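Search this site
Search
Go

Automation and Everyday Work
Notes for session five: can a machine do the fiddly jobs yet?
Wed 26 February
Tutor: Mahtab Hassanpour

Please read these before the seminar. The first half recaps last week, the second half is new.

Last week we sorted jobs by how heavy they were and found it didn't help much. Lifting a 20 kg sack on to a pallet is hard for a person and easy for a machine. Pulling a sock the right way out is the reverse. For this session I want you to sort jobs by contact instead: how much the hand has to touch, press, slide and feel before the job is finished.

Low contact jobs are mostly done. Picking a sealed box off a belt and putting it in a tray has been routine for years. The Vakton packing line we looked at in October moves 600 boxes an hour, and the staff there mainly deal with split cartons and labels that have come off.

High contact jobs are where the trouble is. Our main case this week is the inside of a desktop computer, as met on a repair bench or a recycling line. It's a good case because the parts are standard, the tools are cheap and a trained person finds it easy. Plugging in a power lead takes someone at a bench a few seconds, often without looking straight at it.

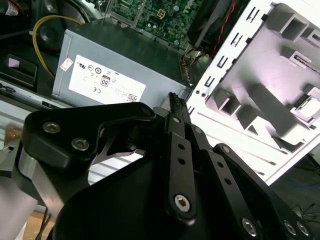

Three things make it hard for a machine. The first is space. A gripper has width, and so do the bolts and links that make it move. A person's fingers can bend round a power supply or flatten against the side of a drive cage. Stiff jaws have to come in along a clear path, and in many cases there are only one or two of those.

The second is the cable. A connector has a known shape but the wires behind it don't. They spring back, they twist the plug in the grip, and they lie differently in every machine that comes down the line. Planning a path for a solid part is well understood. Planning one for a part with a bunch of wires pulling on it is still a research subject.

The third is knowing when you have finished. People feel the plug seat and hear the latch. A camera at the wrist often has its view blocked by the jaws at just that moment -- the closer the tool gets to the socket, the less of it can be seen. Force sensing helps, but a plug jammed at a slight angle can push back much like one that has gone home.

The Nudard trial is on your reading list. They ran 240 attempts at seating a connector, using one model of case, and reported roughly two thirds done without help. Read the part on failures closely. Most were poor grips at the start, and the arm then carried on as if nothing was wrong. Ask yourself what a new member of staff would have done at that point.

Home chores share a good deal of this. Putting a plug into a socket behind a sofa, threading a drawstring, changing a hoover bag: all are tight, soft and half hidden. A kitchen also changes from day to day in a way a bench doesn't. Be careful with films of robots doing housework. Check the playback speed, and check whether someone off to one side is driving the arm.

My own view is that shops and repair benches will get there well before homes do. You can redesign a bench, and you can even redesign the plug -- the Handmont paper argues for this. Few people will redesign their airing cupboard.

For the seminar: choose one job you did this week that took under five minutes. Write down each point where your hand touched something and what you learnt from the touch. One side of paper is plenty. Bring it with you, as we will be swapping them.

Related notes
Session four: Weight, reach and the packing line
Session three: What Texier learnt from folding 100 towels
Session two: Who is driving? Remote control and honest demos
Reading list and library codes

Comments (3)

Owen
Is the Handmont paper the long version or the short one? The library has both.

M. Hassanpour
The short one. Skip the appendix.

Priya T
I used to build PCs in a shop and the front panel leads were far worse than the power ones. Might do those for my five minute job if that counts.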